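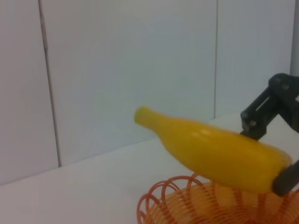 Stanisława Kurek wrote in to say that I have been wrong about the fruit bowl for years, that bananas and apples should never share one, and that she lost an entire week's worth of pears to my advice. I apologize to the pears. She has a point, so let's do fruit properly this month, and then the drawer under the fruit, where I have opinions too.

Keeping bananas

Bananas give off ethylene gas as they ripen, and so do apples, and anything sitting next to either one gets hurried along. Hang the bananas up or put them at the far end of the counter. If you don't own a hook, a cup hook screwed into the underside of a cabinet does the job for the price of a cup hook.

You will have read that wrapping the stems in plastic wrap buys you extra days. I tried it on half a bunch and left the other half bare. The wrapped half looked more medical. Both halves were in banana bread by Sunday.

The refrigerator is fine once they're as ripe as you like them. The skin goes an alarming brown and the inside stays pale and firm for several more days. Tell the other people in your house before you do this, or they'll throw them out for you.

To speed things up, fold green bananas into a paper bag with an apple. Yes, this is the same crime Stanisława accused me of, committed on purpose.

Freezing them

Peel first. I'm putting this on its own line for my brother-in-law.

Slice, lay the pieces on a tray so they aren't touching, freeze until hard, then tip them into a bag. Skip the tray and you get one large banana brick that has to be dealt with on the back step. Write the date on the bag. I found one from the Dullutby house at the bottom of our chest freezer, and we haven't lived in Dullutby for 8 years.

Everything else in the bowl

Lemons and limes look lovely on the counter and turn to wood there. Put them in a closed bag in the refrigerator and they'll last for weeks.

Peaches and plums: counter until they give a little near the stem, then refrigerator. Don't squeeze the middle, you're only making tomorrow's bruise.

Berries can have a quick bath in one part white vinegar to three parts water, then a rinse. Dry them thoroughly on a towel. Thoroughly means longer than you think, and putting them away damp is how you end up growing a sweater on a raspberry.

Avocados I can't help you with. There's an afternoon when they're ready and you will be at work.

Fruit flies

A small glass, an inch of cider vinegar, one drop of dish soap, no lid. The soap breaks the surface and in they go. I once bought a Katirent trap with a little ceramic dome. It caught 10 flies in a week, and I know because I was annoyed enough to count. The glass beat it by the next morning.

Pour a kettle of hot water down the kitchen drain as well, and check under the bread box for the one onion you forgot.

The bowl itself

Wide and shallow beats deep. In a deep bowl the bottom layer becomes archaeology. Mine is a chipped Szulc serving dish from a church sale, and it has outlived two proper fruit bowls, one of them with a pedestal. Wipe it out whenever it's empty, and take the stickers off the fruit before they migrate to the table, the cat and the back of your sleeve.

The drawer underneath

I promised opinions. You need one good paring knife, and it shouldn't be loose in there with the birthday candles. A cork pushed over the tip will do if you won't buy a guard. The apple corer can stay if you've used it since last October. The melon baller can't. The Gritow avocado tool, which cost me $49 as part of a set, now opens paint cans very nicely.

Next month is potatoes, and where to keep them so they don't sprout. Stanisława, please write in before I publish this time.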